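Silgate tests the tidy-home promise and finds most of it wanting

HARNGATE, 23 April 2019

Silgate, the household advice service, today publishes The Table Report, a study of what people keep on their tables and whether the products sold to clear them do any good. The short answer is not much.

The service visited 52 homes in Harngate and Drendby. In each one the householder was given a set of trays, tins and dividers of the sort sold as a cure for clutter, and left to get on with it. At the second visit, 20 households were still using them. The rest had put them in a cupboard, or filled them and started a new pile alongside.

"We keep being told that a clear table makes a calm person," said Sumaiya Paul, who led the study. "I would like to see the evidence. I asked three firms for it and got brochures."

Dried roses in a rough ceramic vase share one dark table with two water bottles, a black paper bag, a torch, a squeeze tube and a white speaker shaped like a robot. A tin with a rabbit on it has a place there too, close to a loop of thin white cables.
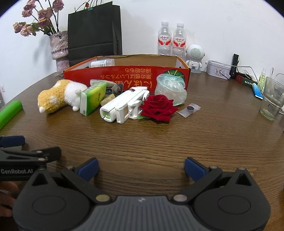

What the report recommends

Silgate stops short of telling anyone to buy anything. It suggests moving drinking glasses away from cables, and leaving ornaments where they are if people like them.

Musa Obi, who edits the service's guides, doubts even this will be widely followed. "People put things down where they happen to be standing. A £65 organiser won't alter that, whatever it says on the box."

The Table Report is free from Silgate's Harngate office. A follow-up on kitchen drawers is due in July.

Press contact: Yakubu Onyeka, Silgate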